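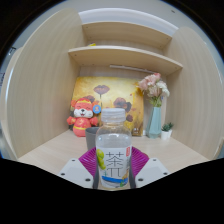 Bottled tea with green grapes on the label, and a well-filled desk hutch behind it.

I love a cluttered desk hutch, and I'd like to say so before the minimalists talk everyone out of owning one. A plush mouse (or is it a rat?) in a red hood, a dark grey cup, a bottle of tea with that big handsome 茶 on the front – give me that over a bare white worktop any day of the week!

My friend Yutong Ding disagrees. She cleared her desk in October, down to a lamp and a pen, and for a while she sent me pictures of it with great pride. It did look calm. It also looked like a desk in a furniture shop in Pallirley, waiting for somebody to buy it.

The hutch is such a clever bit of furniture because it gives the silly things somewhere to live. Mine is 135 centimetres wide, bought second-hand in Grumasstead, and the recess holds up to 100 small objects if I'm patient about stacking. Every one of them has a place to be while I work. I can look up from a dull spreadsheet at four in the afternoon and there they all are, my soft toys and odd cups and souvenirs, and I'm cheerful again.

And let the drinks look nice too! I'm very fond of tea bottles with a proper bit of drawing on the label – grapes, a blue wave, a little red seal in the corner. Somebody sat down and painted those, or at least thought hard about them, and I'm happy to have them in view while I answer my emails.

Yutong has put one cactus back so far. I'm sending her a plush rabbit on Wednesday.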